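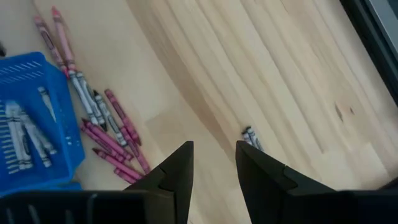
**Ticket 2235 – crayon baskets / craft table, Tirham room**
Status: open, waiting on parts
Opened by: front desk
Assigned: Narendra Pal

**Problem as reported**
White crayons keep ending up in the wrong baskets. Kids' groups complain the color sets are short. Also "marks on the table that won't come off". Two problems in one ticket, pls don't do that, but leaving it together now.

**9:10**
Went over to look. Blue basket is on the left side of the table, where the room sheet says it goes. 3 crayons in it, white or very light gray, hard to tell with the paper on. Wrappers have dark bands. Couldn't decide if the gray ones are a separate color in the Goel set or just the white. Asked front desk, no answer yet.

**9:25**
Table marks. Brownish spot over on the right side is a knot or blemish in the wood, so no cleaner is going to lift it. Please stop scrubbing it. The long streaks are grain. For actual wax: plastic scraper held flat, then damp cloth, go along the grain. Don't use the Prornari spray on this one, it left a dull patch on the table in the other room.

**10:40**
Front desk called back. Goel sets have one white per box and no gray. So anything pale goes in with the whites. Updated the room sheet.

**11:15**
Basket itself. Slats are an issue with the short stubs, they go through the openings and end up on the floor. Full size crayons ok. Tried a sheet of card in the bottom of the spare basket – works but it slides. Tape didnt hold on the plastic. Zip ties through the slots would do it, none in the drawer.

**1:30**
Checked stock for solid bottom trays. Staveck has them, order code 1196, blue is backordered to November. Gray available now. Front desk wants blue to match. Fine, waiting.

**2:05**
Room sheet changes, for whoever sets up next:

- pale crayons all go in the blue basket, left side of table
- stubs go in the jar, not the basket
- wax marks: scraper first, cloth after
- knot on the right side, leave it alone

**3:50**
Replacement whites requested, put it on the supply order. Somebody had typed 2000 in the quantity box, changed to 20 boxes. Check the from before you hit send.

**Still to do**
Zip ties for the card liner. Labels for the baskets, old ones peeled. Trays when Staveck ships. Keeping the ticket open till the trays are in – N. Pal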